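8 December 2023
Journal of the Activity Room, Otton House

The room was opened at the usual hour and the heating was found to be satisfactory. The tables were wiped before any materials were brought out. Danilo Lacson was on duty for the morning and signed the key register.

The Vollititz sets were taken from the tall cupboard for the yearly check. Of the 156 pieces on the list, all but two were accounted for by midday. The missing pieces have been entered in the loss book, and replacements will be requested from Pevine in January. The box lids are in poor condition and should be taped before the sets go out again.

Work then moved to the long table, where small items left over from the week remained to be sorted. Drinks are permitted in this room only with a lid, and members are asked once more to take their cups with them when they leave.

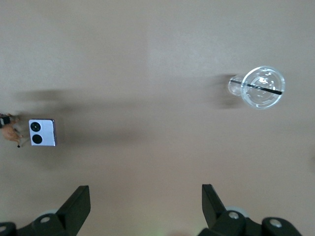

Afternoon

A clear plastic cup with a black straw was on the table, along with a toy figurine and a small white square marked with black circles. The square may be a die or a card from one of the older games - it was placed in the tray for unidentified pieces until the lists can be consulted. The figurine was put on the shelf by the door.

Ms. Su called regarding the budget for the coming term. A sum of 80 dollars is available for games and 20 for storage bags. The order form was completed and left in the office.

The room was locked at five. Floor to be mopped tomorrow.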